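Automation and Everyday Work
Notes for Session 4: Can machines do the chores yet?
Instructor: Jomar Castillo, Clarkstead

Reading for this session: the Flodby packet, pages 19 to 44. Skip the appendix on motor sizing.

Last time we looked at machines that do one household job well. A dishwasher cleans plates, but a person still loads it, unloads it and scrapes off the food first. A washing machine does not pick socks off the floor. In both cases the hard part was left to the person, and it is mostly handling: finding a thing, getting hold of it, and putting it where it belongs.

Handling is easy to underrate. On a factory line the part arrives in the same place and facing the same way every time, so the arm can repeat a stored motion. A desk or a workbench offers no such help. Objects lie at odd angles, touch each other, or stand in front of one another.
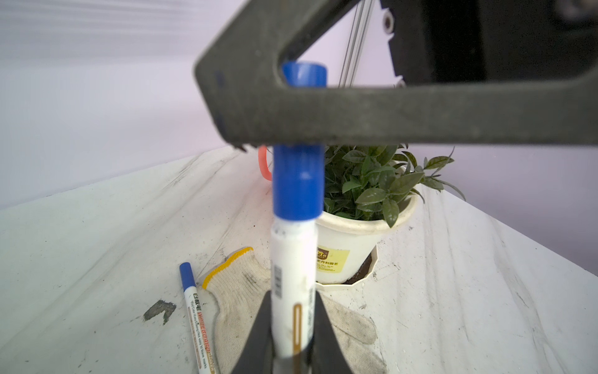 Rigid things with a simple shape are the best case. A pen or a bottle can be held between two fingers, and small errors in aim often do no harm. Cloth is much harder. A glove or a towel has no fixed shape, and it changes again as soon as it is touched. Plants are awkward too, as leaves bend and hide what is behind them.

Terms to know
Grasp: the way the fingers hold an object.
Occlusion: one object blocking the view of another.
Regrasp: letting go and taking hold again in a better way.
Cycle time: how long one full repeat of a task takes.

When you read a claim that a robot "can tidy a room," ask who set up the room, how many tries were made, and what counted as done. The Saludo case in the packet reports 21 tries at clearing a bench, with a person stepping in on 4 of them. That may be fine for a shop with staff close by. It is less useful in a home where the owner is at work.

For next session: pick one chore you do weekly and write out every step, including the ones you do without thinking. Bring a paper copy. We will compare lists before starting the Hendanance chapter.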